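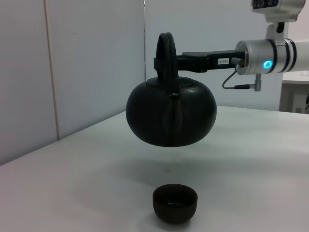
4. Do que as normas dizem ao que a bancada faz

4.1 O problema da transposição

A literatura sobre boas práticas em manipulação com braços colaborativos cresceu muito mais depressa do que a evidência que a sustenta. Quem lê as recomendações internas dos laboratórios encontra limites de velocidade, distâncias mínimas e listas de verificação redigidas com grande segurança. Quem procura a origem desses valores encontra, na maior parte dos casos, outro documento interno. O protocolo Nieto, adotado como referência neste trabalho, não escapa à regra: remete para o guia Ralamari, que por sua vez remete para «a experiência acumulada», sem dados em anexo.

Isto não significa que as recomendações estejam erradas. Significa que não sabemos se estão certas, e que a sua aplicação a tarefas domésticas, para as quais não foram escritas, exige mais prudência do que a que tem sido habitual. Uma regra pensada para peças metálicas de geometria conhecida diz pouco sobre um recipiente com asa, tampa e bico, cujo centro de massa se desloca quando o conteúdo se move.

4.2 Três regras e a sua aplicação

Examinámos as regras do protocolo Nieto que mais diretamente afetam a tarefa de servir chá. A primeira determina que o objeto seja agarrado pelo elemento que um utilizador humano usaria. A Figura 3 mostra a preensão conforme: o bule escuro está suspenso pela asa em arco, acima de uma pequena taça castanha sem asa pousada na mesa. A regra é intuitiva, e talvez seja esse o seu defeito. Uma asa desenhada para os dedos de uma pessoa oferece à garra uma superfície de contacto reduzida e deixa o corpo do bule livre para oscilar. O protocolo não fixa qualquer limite para essa oscilação.

A segunda regra manda reduzir a velocidade sempre que haja um recipiente aberto sob a carga. O texto não define «sob a carga». Deve entender-se a projeção vertical do corpo, a do bico, ou todo o volume varrido durante a inclinação? Dois operadores do projeto Tultix, perante a mesma trajetória, marcaram instantes diferentes para o início da redução, e ambos podiam invocar a letra do protocolo.

A terceira regra exige que o estado do robô seja percetível para quem esteja junto à bancada. O anel luminoso ciano no módulo do punho, visível na mesma figura, é o tipo de solução geralmente apresentado como suficiente. Temos reservas. Um sinal colocado no punho muda de orientação com ele e pode ficar voltado para o lado oposto ao do operador. Além disso, a percetibilidade de uma luz nada diz sobre a compreensão do seu significado, e o protocolo não pede que esta seja verificada.

Figura 3. Bule suspenso pela asa sobre a taça, com o anel indicador do punho aceso em ciano. À direita, sob o braço, o cabo preto forma uma curva livre antes do conector.

4.3 Cabos, etiquetas e outras omissões

A gestão de cabos ocupa uma única linha no guia Ralamari («evitar folgas desnecessárias»). A curva do cabo na Figura 3 ilustra a dificuldade de aplicar tal formulação: alguma folga é indispensável à rotação do punho, e o adjetivo transfere para o operador a decisão que a norma deveria tomar. O mesmo se pode dizer da identificação dos efetuadores. A garra traz uma pequena etiqueta branca, mas o guia não estabelece tamanho mínimo de letra nem obriga a que o código conste do registo do ensaio.

4.4 Verificação da conformidade

Submetemos 968 registos de execução à lista de verificação Uso, versão de novembro. Em 426, pelo menos um item recebeu classificações divergentes de dois avaliadores independentes. Após discussão, restaram 29 registos sem acordo possível, todos relativos à segunda regra. Seria cómodo tratar estes casos como residuais. Parece-nos mais correto lê-los como indício de que a regra não é verificável na sua redação atual, e de que o acordo obtido nos restantes se deveu em parte à negociação entre avaliadores.

Convém também assinalar o que estes números não medem. Um registo conforme é um registo em que os itens foram assinalados. Não dispomos de qualquer relação demonstrada entre essa pontuação e a ocorrência de derrames, colisões ou danos no material, e desconhecemos trabalhos que a tenham procurado com amostras de dimensão comparável.

Até que essa relação seja estudada, recomendamos que a conformidade com o protocolo seja comunicada em separado dos resultados de segurança, com indicação da versão da lista e da taxa de divergência entre avaliadores. A secção 5 descreve uma redação alternativa da segunda regra, baseada no volume varrido pelo bico, e os ensaios em que foi aplicada.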